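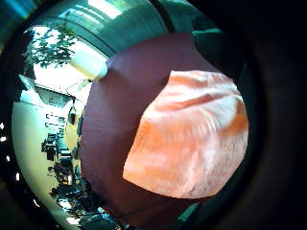

Can I wash the cover in a regular washing machine?
Cold water, gentle cycle, zipper closed, insert taken out first. Air dry.

Grorkside Floor Cushion by Nulley
Plum / Peach

Item 209
Price: $180 cover and insert
In stock, ships in two boxes if you order more than one

Quick version
Big soft floor cushion. Smooth dark side for sitting, fuzzy peach patch for leaning your face on or putting cold feet on. Zip-off cover. Separate insert, so you can wash one without wrestling the other. Works on the floor, on a window seat, at the end of a bed, under a kid.

If you had the old Grorkside, same idea, better zipper. More on that further down.

About the cover
Main fabric is a tight matte weave in plum. Closer to maroon in some light, customers tell us this a lot, so if you're trying to match a sofa please order a swatch first. Swatches are free, we pay the stamp. It's smooth to the hand, doesn't snag on jeans rivets the way the corduroy one did, and pet hair mostly wipes off with a damp hand.

It creases. Soft folds where the filling shifts and where people sit, and they come and go. Shake it, pat it, they settle. We wouldn't iron it. If you really have to, inside out, lowest setting, and stay well off the patch.

About the patch
Soft peach-orange, long-ish fibers, fuzzy. Color goes paler where it's fluffed up and deeper down in the creases, more coral. That is the pile catching light and it's meant to look that way. Brush it one direction and it goes smoother, brush it the other and you get ridges. Some people like the ridges.

The patch is sewn down all the way round, through a backing layer. It isn't a pocket. We get asked for a pocket version every October and we still don't have one. Maybe next year.

New patches shed a little. First wash takes care of most of it. Wash it alone that first time or your black T-shirts will be peach T-shirts.

About the insert
Shredded foam and fiber mix in a plain cotton liner with its own zipper. Comes compressed. Open it the day it arrives, dont leave it squashed in the bag for a month and then email us that it's flat. Give it a full day to puff up, two if your house is cold. Flip it once or twice while you wait.

Firmness: medium. You sink a bit and then stop. If you want firmer, we sell refill bags (Julter Refill, 800 grams), pour it in through the liner zipper, do it in the bathtub, trust us on the bathtub. If you want softer, scoop some out and keep it in a tied bag for later.

What's in the box
One cover, plum with peach patch
One insert in cotton liner
Care card
Spare zipper pull

Not in the box: refill, carry strap, the matching bolster. All sold separately, see bottom of page.

Setting it up
1. Cut the tape on the short side. Careful with the knife, the insert is right there.
2. Take the insert out of the plastic, put it on the floor, leave it.
3. Next day, give it a shake and punch the corners.
4. Open the cover zipper all the way.
5. Fold the insert in half like a taco, push it in, let go. It unfolds itself.
6. Work the filling into the corners with your hand.
7. Zip. Tuck the pull under the little flap.

Takes one person five minutes. Second person helps with step 5.

Care
Cover: cold, gentle, regular detergent, no bleach, no fabric softener. Softener makes the fuzzy part clump.
Dry: hang it or lay it flat. Do not tumble dry on hot. A short no-heat tumble at the end is OK and brings the patch back up nicely.
Insert: spot clean only. The liner by itself can be washed if you empty it, but that's a whole afternoon.
Spills on the smooth fabric: blot, dont rub. Damp cloth.
Spills on the patch: blot, damp cloth, let it dry completely, then brush with a clean soft hairbrush. A baby brush is perfect.
Sun: dyes fade in sun, ours too. By a bright window, turn the cushion every week or so.
Outdoors: it can go out on the porch for an afternoon. It shouldn't live there.

The zipper
Old version had the zipper along the side and it scratched floors and ankles. Now it runs along the underside with a flap over it. Longer too, so getting the insert back in is much less of a fight. Zippers are from McGrath, same ones we use on the big loungers, and we've had very few come back. If a pull snaps off use the spare. If the teeth go, send us a photo and we'll mail a new cover within the warranty.

Where people use it
Reading corner, mostly. Couple of them stacked against a wall makes a decent low chair.
Window seat. Check your depth first, it's a generous cushion and on a narrow ledge it will slide off.
Kids' room. Hardwearing enough. The patch gets all the attention.
Dogs. Look, it isn't sold as a dog bed and the warranty doesn't cover chewing. We know where they end up.
Camper vans. Squashes into a corner, comes back out again.
Movie nights, extra seats, guests who like the floor.

Other colors
Plum / Peach (this page)
Moss / Oat
Slate / Butter, back ordered
Rust / Cream, last few, not being remade

Covers fit all Grorkside inserts, old and new. So if you have an older insert that's still in good shape, buy the cover by itself and save some money. Pick "cover only" in the drop down before adding to cart. Can't change it after checkout, the system wont let us, you'd have to cancel and reorder.

Weight limit
190 pounds for everyday sitting is what the insert is rated for. Heavier than that is fine on the fabric, but the filling packs down sooner and you'll want a refill bag earlier on.

Shipping
Free over the usual minimum, this qualifies. Goes out in two working days, longer before the holidays. Box is bulky but light. We ask the driver to leave it somewhere dry. We ask.

Alaska and Hawaii: yes, extra, calculated at checkout. Canada: paused for now. PO boxes: cover only, the full set won't fit.

Returns
30 days, unwashed, with the insert back in a bag. You will not get it back in the original bag. A big trash bag is fine. You pay the return postage unless we sent the wrong thing or it arrived damaged, in which case tell us and we send a label.

Washed covers can't be returned. Covers with pet hair, please at least lint roll it first.

Rust / Cream is final sale.

Warranty
Two years on seams and zippers. One year on the insert liner. Doesn't cover fading, flattening from normal use, cats, candles, or taking scissors to the plastic bag and going through to the cover. Happens more than you'd think.

Keep your order email, that's all the proof we need.

Questions we get

Does it smell when it's new?
Little bit of foam smell out of the bag. Open a window, gone in a day or two.

Is the color more red or more purple?
In between. Daylight brings out the purple, warm bulbs push it toward maroon. Get the swatch.

Is the peach patch on both sides?
One side only. The back is plain plum.

Can I get the patch in a different color on the plum?
Not as a regular item. We've done a few custom ones for larger orders. Write to us, but be patient, it takes weeks.

Will the patch pill?
Eventually, where it gets rubbed the most. Brush it. A fabric shaver is risky, go light or skip it.

Can I use my own filling?
Sure. Old pillows cut up work OK. Beans or beads no, the liner seams aren't made for it and you'll be finding them for years.

How often do I need to add refill?
Depends on who's sitting. Most people add one bag in the second year. If you can feel the floor it's time.

Do you sell the insert alone?
Yes, see below.

My cover looks smaller after washing?
Usually it's twisted, not shrunk. Pull it square while it's damp. If it went through a hot dryer then it probably did shrink, sorry, nothing we can do on that one.

Goes with
Grorkside Bolster, Plum
Grorkside Insert, replacement
Julter Refill, 800 grams
Nulley Carry Strap, webbing, fits all floor cushions
Swatch card, all colors, free

Notes on this listing
Stock and prices checked 26/05/2024. Bolster in Plum is low, more on the way. The strap page still shows the old buckle, the new one is what ships. Care card in the box has the wrong temprature printed on some batches, it says warm. Go with cold.

Questions before you order, use the contact form and put the item number in the subject line. We answer in a day, a bit longer after a sale.

Add to cart
Cover only
Cover and insert
Request a swatch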